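Projet Mandesau : un jeu de tri pour l'atelier

Rapport de Bushra Sandhu, 22 février 2023

1. Choix du plateau

Pour le jeu, nous avions besoin d'une surface plane et claire, où les pièces de couleur se distinguent bien. Nous avons comparé 2 solutions : un panneau peint en blanc et une planche en érable. Le panneau blanc donnait des reflets gênants sous les lampes de l'atelier, et la peinture se rayait vite. La planche en érable pèse 1 016 grammes de plus, mais elle reste stable quand on la pose sur la table perforée. J'ai gardé l'érable.

La planche a été poncée à la main, dans le sens des fibres. Je n'ai pas cherché à cacher les petits nœuds, parce qu'ils ne gênent pas les pièces. Le bord de devant a reçu un léger chanfrein, car il était désagréable pour les poignets.

2. Les pièces

Les pièces sont en plastique. Les blocs hexagonaux jaune orangé se placent vers le fond du plateau et les blocs verts vers le bord de devant. Cette disposition de départ est la même pour chaque partie.

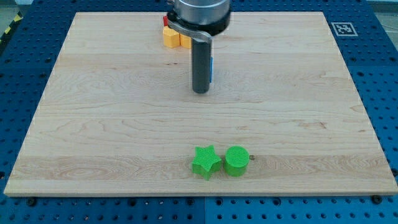
3. Ce qui reste à faire

La règle écrite est encore trop longue pour les enfants. Je dois la réduire avant la présentation d'avril. Il faut aussi décider d'une boîte de rangement, et demander à Golestani le prix d'une deuxième planche.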